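인쇄하기 | 이메일로 보내기
공유 100 | 댓글 10

로봇이 서랍 정리를 해 준다길래 수요일 오후를 통째로 바쳤습니다

드랜드포트에서 가게를 하거나 살림을 하는 분이라면 요즘 이런 얘기 한 번쯤 들으셨을 거예요. "조금만 있으면 그런 건 기계가 다 해." 저희 어머니도 하시고, 단골 미용실 사장님도 하시고, 지난주에는 택시 기사님까지 하셨어요. 그래서 수요일에 다녀왔습니다. 블랙우드 거리 끝에 있는 아비에르(Avier)라는 작은 회사인데, 집안일이랑 가게 뒷정리를 기계한테 가르치는 일을 하는 곳이에요.

먼저 결론이 급한 분들을 위해 말씀드리면, 빨래 개는 건 아직 멀었고 작은 물건 상자에 넣는 건 생각보다 잘합니다. 설거지는 제 앞에서 안 보여 주더라고요(물어봤는데 다들 웃기만 했어요).

아비에르가 이번에 소식을 낸 건 스티치컴(Stitcombe) 때문이에요. 단추랑 배지, 기념 메달, 열쇠고리 같은 걸 파는 시장 안쪽 가게, 아시죠? 거기 진열대 뒤가 늘 난리거든요. 손님이 이것저것 꺼내 보고 내려놓으면 나중에 누군가 하나하나 제자리에 넣어야 하는데, 그 일을 11월 한 달 동안 기계에 맡겨 보기로 두 곳이 합의했다고 합니다. 문 닫은 뒤 저녁 시간에만 돌리고, 손님이 있을 때는 안 쓴대요.

스티치컴 주인 스텔라 루게말리라 씨한테 왜 하필 그 일이냐고 물었더니 대답이 아주 빨랐어요. "제가 제일 하기 싫은 일이니까요." 문 닫고 나서 꼬박 30분을 거기에 쓴다고 합니다. 발은 아프고 배는 고픈데 배지는 왜 이렇게 작은지 모르겠다고요. 저도 학생 때 문구점에서 일해 봐서 그 마음을 압니다. 스티커 봉투 줄 맞추다가 울 뻔한 적도 있어요.

작업장은 들어가 보니 제가 상상한 것과 많이 달랐어요. 저는 팔 달린 커다란 로봇이 왔다 갔다 하면서 뭔가를 척척 옮기는 모습을 기대했거든요. 그런데 사람들이 집게처럼 생긴 걸 손에 들고 책상 위에서 물건을 집고 놓고, 또 집고 놓고 하고 있었어요. 하루 종일요! 이렇게 사람이 직접 집게로 일을 해 보이면 그 기록을 가지고 기계가 배우는 방식이라고 해요. 맨손으로 하면 기계가 흉내 낼 수가 없으니까 손가락을 두 개짜리로 바꿔서 하는 셈이죠.

교육을 맡은 조스팟 키루이 씨가 저한테도 한번 해 보라고 집게를 쥐여 줬습니다. 자신 있게 받았는데 말이죠, 진짜 어려워요. 손가락 끝에 느낌이 없으니까 물건이 잡힌 건지 밀린 건지 모르겠고, 단추 하나 집으려다 책상 밖으로 날려 보냈습니다. 키루이 씨가 뒤에서 "처음엔 다 그래요" 하시는데 별로 위로가 안 됐어요. 세 번째 만에 겨우 하나 넣고 혼자 박수 쳤습니다.

그럼 기계는 얼마나 하느냐. 아비에르가 지난 시험에서 작은 물건을 집어 칸에 넣는 걸 시도한 횟수가 1279번이랍니다. 성공률은 안 알려 주더라고요. 기술 쪽을 맡은 무사 알리유 씨 말로는 어떤 물건을 골랐느냐에 따라 숫자가 너무 달라져서, 하나로 뭉뚱그려 말하면 오해가 생긴대요. 저는 조금 더 졸라 봤지만 실패했습니다. 대신 잘되는 것과 안되는 것은 꽤 솔직하게 얘기해 줬어요.

잘되는 건 두툼하고 단단한 것들이에요. 나무 단추, 큼직한 열쇠고리, 작은 병. 집게가 양옆을 잡을 수 있으면 거의 걱정을 안 한다고 합니다.

안되는 건 책상에 착 달라붙는 납작한 것들. 동전 같은 거요. 사람은 손톱으로 한쪽을 톡 들어 올리거나 책상 끝까지 쓱 밀어서 집잖아요. 그걸 우리가 배운 적이 있나 싶을 만큼 자연스럽게 하는데, 기계한테는 그 '톡'이 하나의 과목이래요. 알리유 씨는 그 동작 하나에 여름을 다 썼다고 했습니다. 여름휴가는 다녀오셨냐고 물었더니 화제를 돌리셨어요.

반짝거리는 것도 골치라고 합니다. 빛이 비치면 테두리가 어디까지인지 헷갈린대요. 투명한 상자도 마찬가지고요. 우리 눈에는 당연히 벽이 있는 곳인데 기계는 거기가 뚫린 줄 알고 돌진하기도 한다네요. 저희 집 강아지가 베란다 유리문에 하는 짓이랑 똑같아서 저 혼자 웃었습니다.

그러니까 기념 메달을 칸막이 있는 투명 상자에 넣는 일은 어려운 것만 모아 놓은 시험인 거예요. 납작하고, 반짝이고, 상자는 비치고, 칸은 좁고. 그런데 스티치컴에서 제일 많이 어질러지는 게 바로 그 메달 종류라고 하니 피해 갈 방법도 없고요. 루게말리라 씨는 쉬운 것만 골라서 치워 줄 거면 안 가져와도 된다고 처음부터 못을 박았답니다. 장사하는 분은 역시 달라요.

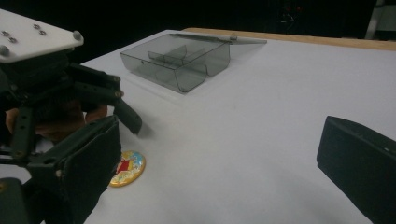

그래서 계약도 좀 재미있게 썼어요. 한 달 동안 가게가 내는 돈은 없고, 대신 저녁마다 뭐가 제자리에 없었는지를 가게 쪽에서 적어 줍니다. 메달에 흠집이 나면 아비에르가 물어 주고요. 그리고 기계가 도는 동안에는 반드시 아비에르 직원이 옆에 있어야 한다는 조건이 붙었어요. 여기서 제가 좀 멈칫했습니다. 사람이 옆에 지키고 서 있으면 그 사람이 그냥 치우는 게 빠르지 않나요?

이걸 그대로 물어봤어요. 알리유 씨는 맞다고, 지금은 사람이 훨씬 빠르다고 바로 인정했습니다. 제가 재 본 건 아니지만 옆에서 보기에도 그랬어요. 키루이 씨가 집게로 하는 것도 맨손보다 한참 느린데 기계는 거기서 더 느리다고 하니까요. 다만 한밤중에 두 시간이 걸리든 세 시간이 걸리든 아침에 정리만 돼 있으면 되는 일이라면 느린 게 별문제가 아닐 수 있다는 게 이 회사 생각이에요. 그건 좀 설득당했습니다. 저도 식기세척기가 저보다 느린데 매일 씁니다.

시장 상인들 반응은 갈려요. 스티치컴 맞은편에서 원단을 파는 타투 르웨야마무 씨는 꽤 들떠 있었어요. 단추가 되면 자기네 지퍼도 되지 않겠냐면서 벌써 지퍼를 길이별로 나눠 담은 통을 보여 주시더라고요. 나중에 알리유 씨한테 전했더니 지퍼는 흐물거려서 또 다른 얘기라고, 표정이 살짝 어두워졌습니다. 천이나 끈처럼 모양이 바뀌는 건 잡을 때마다 새로운 물건이나 마찬가지래요. 빨래 개기가 먼 것도 같은 까닭이고요.

반대로 시장에서 저녁 정리 아르바이트를 하는 케리 마코리 씨는 마음이 편하지 않다고 했어요. 루게말리라 씨 가게 일은 아니고 다른 가게 세 곳을 돌면서 하는데, 잘된다는 소문이 나면 제일 먼저 없어질 일이 자기 일 아니냐고요. "지금 느리다는 얘기는 저도 들었는데, 계속 느릴까요?" 저는 여기에 해 드릴 말이 없었습니다. 아비에르 쪽에 물으니 당장 누구 자리를 대신할 수준이 아니라는 답이 왔는데, 솔직히 마코리 씨가 물은 것에 대한 답은 아닌 것 같아요. 이 부분은 한 달 뒤에 다시 물어볼 생각입니다.

집에서는 언제쯤 쓸 수 있냐, 이것도 많이들 궁금하시죠? 저도요. 제 책상 서랍에는 클립이랑 동전이랑 정체불명의 나사가 한데 섞여 있거든요. 그런데 가게는 그나마 물건 종류가 정해져 있고 자리가 정해져 있는데, 집은 집마다 다르고 같은 집도 날마다 달라서 훨씬 어렵다고 합니다. 게다가 어디가 제자리인지 주인도 모르는 물건이 많잖아요. 그 나사만 해도 제가 어디에 넣으라고 알려 줄 수가 없어요.

값도 아직 안 정해졌어요. 팔 계획이 있느냐는 질문에는 시험이 끝나 봐야 안다는 말만 들었습니다. 스티치컴에서 잘되면 시장 안 다른 가게로 넓힐 수도 있고, 안되면 다시 작업장으로 들어가서 몇 달 더 연습시킨다고 해요. 키루이 씨는 두 번째 쪽에 점심을 걸었답니다. 자기 회사 일인데요!

나오는 길에 집게를 한 번만 더 해 보면 안 되냐고 했더니 흔쾌히 빌려주셨어요. 이번에는 단추를 날리지 않고 두 개 넣었습니다. 손목이 이틀 동안 뻐근했고요. 시장 쪽 시험은 가게 문 닫은 뒤라 구경은 어렵지만, 루게말리라 씨가 낮에 들르면 전날 밤 기록장을 보여 주시겠다고 했으니 궁금한 분은 가서 물어보세요. 배지도 하나 사 주시고요.

인쇄하기 | 이메일로 보내기 | 공유 100

댓글 10

단추부자
저 그 가게 자주 가는데 뒤쪽이 늘 어지러운 데는 제 책임도 있습니다. 꺼내 보고 아무 데나 놨어요. 반성합니다.

블랙우드주민
느려도 밤에 하면 된다는 말은 알겠는데 옆에 직원이 밤새 서 있으면 그 인건비는 누가 내나요? 기사에 그 얘기가 없네요.

 ㄴ 글쓴이
 한 달 동안은 아비에르가 다 낸다고 했어요. 그다음은 저도 못 들었습니다. 다음에 갈 때 물어볼게요.

세탁소집딸
빨래 개기 멀었다는 데서 닫을 뻔했어요. 저는 그것만 기다리는데. 수건이라도 좀 안 될까요? 수건은 네모잖아요.

밤반장
저도 저녁 정리 일 합니다. 마코리 씨 얘기 실어 주셔서 고마워요. 이런 기사에는 보통 사장님하고 기술자만 나오더라고요.

kkot_sijang
동전 톡 집는 거 지금 손톱 짧게 깎고 해 봤는데 저도 안 되네요. 기계 너무 뭐라 하지 맙시다

댓글 더 보기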